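Undard Low Unit: Owner's Guide
Section 4: Placing, loading and living with the unit

By now you should have a white unit with an open recess, and a small bag of leftover fixings. If the bag is empty, well done. If it is heavy, go back to Section 3.

4.1 Choosing a spot

1. Clear the floor first. The unit is easier to move before it has your things in it, a discovery most households make the other way round.

2. Stand the unit on a hard, level floor. On carpet it will lean, gently at first.

3. Leave 300 mm of clear floor in front of the recess. You will be bending towards it, and your knees need somewhere to go.

4. Turn the unit so that the open side of the recess faces the room. We have had letters.

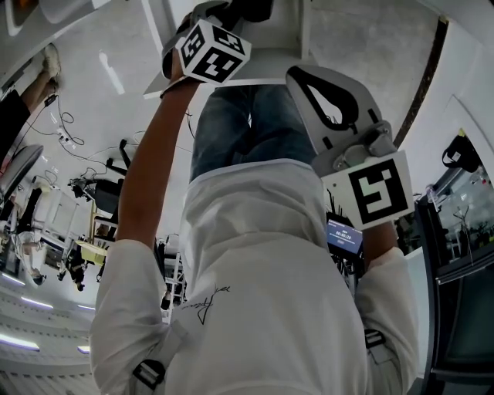 Fig. 7. Open recess with flat bottom panel and upright side panels.

5. Run a hand along the front edge of the recess. It should feel smooth. Any rough spot is covered by the guarantee for 24 months, provided you didn't make it yourself with a screwdriver.

CAUTION: Do not lift the unit by the front edge. Hold it by the side panels, one person at each end, and agree which of you is walking backwards.

4.2 Loading the recess

6. Put heavy, flat things in first, against the bottom panel. The recess will take 20 kg spread evenly. A single 20 kg object in one corner is not spread evenly, however wide you feel it to be.

7. Soft things go in last. Anything made of fabric will pretend to be small until you let go of it, so squeeze the air out before it goes in and again once it is there.

8. If the item has a loop strap, keep the strap end uppermost and towards you. Pull by the strap only if the item is light. Otherwise take hold of the cloth itself, lower down, where there is more of it.

NOTE: Black fabric shows every bit of fluff in the house. A Drernotetti brush (part 205, sold separately, naturally) will move the fluff somewhere else.

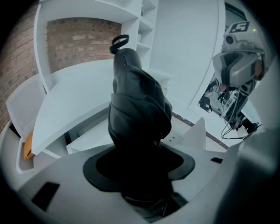 Soft items and straps

9. Expect folds and creases. Black cloth with a bulge in the middle and a narrower top will not stack, and there is no use arguing with it. Stand it upright beside the flat things and let them hold it in place.

10. Check that no strap hangs over the front edge. Straps catch on sleeves and toes, usually while you are carrying something hot.

11. Leave the flat top clear for the first 24 hours if you have used the Asadi edge glue. After that it may hold a lamp, a tray or the post you are not opening.

4.3 Cables and passing feet

12. Look at what is already on the floor. Power cables that have wandered out from a wall should be gathered to one side before anyone starts going back and forth to the unit.

13. Keep any power strip where it can be seen. Pushing it under the unit looks very tidy and makes the switch impossible to reach.

CAUTION: Never stand the unit on a cable. It will rock, and the cable will come off worse. 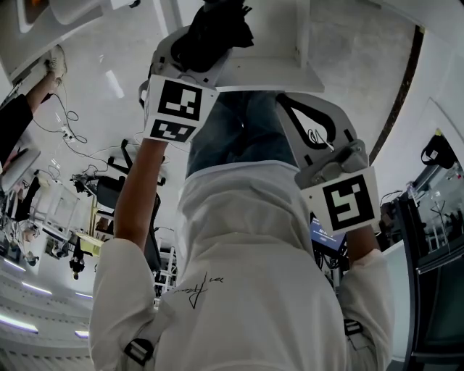
4.4 Cleaning

14. Wipe the white surfaces with a damp cloth and dry them straight away. Scouring powder removes marks, along with the finish underneath them.

15. Ink should be dealt with the same day. By the weekend it counts as decoration.

16. Empty the recess every October, or whenever you can no longer name what is at the back.

For spare fixings, write to Treasa Ní Chonaill at the Davari parts desk and quote the number stamped inside the left side panel. Please don't send us the old ones.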